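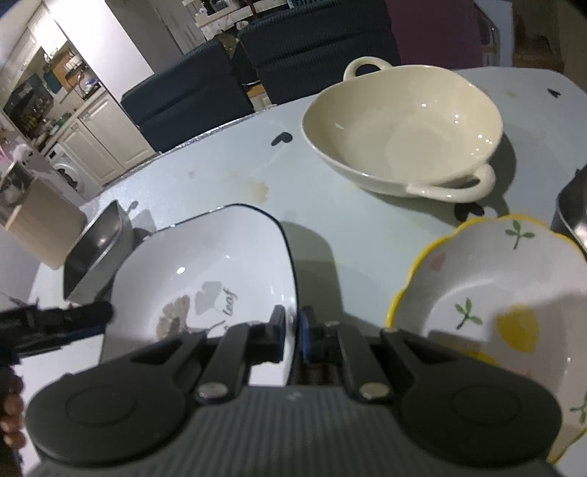

図1 食卓の鉢。奥は取っ手が二つある波形の縁の鉢、左手前は銀杏の葉の絵入り。

生活文化ゼミ 課題レポート「うちのスープはどこから来たのか」

テーマを決める締め切りの前の晩まで、私は駅の歴史をやるつもりでした。ところがルームメイトのテオフィロ(Teófilo Cáceres)が台所で豆のスープを煮ながら「これ、おばあちゃんの味と違うんだよなあ」とぶつぶつ言っていて、そっちのほうが断然おもしろそうだったので、夜中に題目を書き換えました。先生、急な変更を通してくださってありがとうございました!

調べたかったのは、家庭のスープの作り方がどうやって次の人に渡るのか、ということです。レシピ帳なのか、口伝えなのか、横で見て覚えるのか。聞き取りに応じてくれたのは寮と近所の12人で、1月の夕方にお邪魔して、できれば一緒に作らせてもらいました(おかげで体重が増えました)。

まず驚いたのが、分量の話がまるで通じないことです。「塩はどれくらいですか」と聞くと、たいてい手のひらを見せられます。手のひらを見せられても困るので、途中から料理用のはかりを持っていって、入れる前に一回だけ量らせてもらうことにしました。これはちょっと嫌がられました。量られると手が止まるそうです。たしかに私も、後ろから見られていると字が下手になります。

レシピを紙に書いて持っている人は7人いました。思ったより多いです。ただ、見せてもらうと材料しか書いていないものがほとんどで、作り方の欄には「いつもどおり」とだけある。いつもどおりを知らない孫はどうするんだ、と思いましたが、持ち主のみなさんは全然気にしていない様子でした。

一番古い資料を見せてくれたのは、フィーアクラさん(Fiachra Ní Bhriain)です。ひいおばあさんが勤めていた宿屋「スキルコニネ(Skirkonine)」の献立帳で、表紙に1906とあります。大麦と根菜のスープが冬のあいだずっと載っていて、余白に鉛筆で「客多し、水足す」という意味の書き込みがありました。正直でいいですよね。薄くなったスープを飲んだお客さんの顔を想像してしまいました。

この大麦のスープは自分でも作ってみました。献立帳の量をそのまま使うと鍋に入りきらないので、水を600ミリリットルに決めて、ほかを合わせて減らしています。一回目は大麦が芯まで煮えず、完全に失敗。フィーアクラさんに電話したら「前の晩から浸けておくに決まってるでしょう」と笑われました。献立帳には一言も書いていません。二回目は浸けてから煮て、ちゃんととろみが出ました。ここは班の発表でも話したところですが、私にとっては今回一番の収穫です。書かれなかった手順は、書く側にとって当たり前すぎる手順だったんだと思います。

テオフィロの豆のスープのほうは、まだ解決していません。おばあさんに手紙で聞いてもらったところ、返事には豆の種類と「弱火で」としか書いてありませんでした。彼の推理では水の硬さが違う、私の推理では玉ねぎを炒める時間が足りない。二人でもう何度も作って、毎回少しずつ違う味になります。どれもおいしいので、彼の「違う」がどこを指しているのか、私にはまだつかめません。

反省点もあります。聞き取りの相手が知り合いに偏りました。あと、最初の何軒かで録音を忘れていて、メモが「にんじん大きい」だけの回があります。次にやるなら、同じ家で世代の違う二人に別々に作ってもらって、くらべてみたいです。

謝辞。台所に入れてくれたみなさん、献立帳を貸してくれたフィーアクラさん、味見役のテオフィロに感謝します。大麦スープの分量表は付録にのせました。作る人は前の晩から浸けてください。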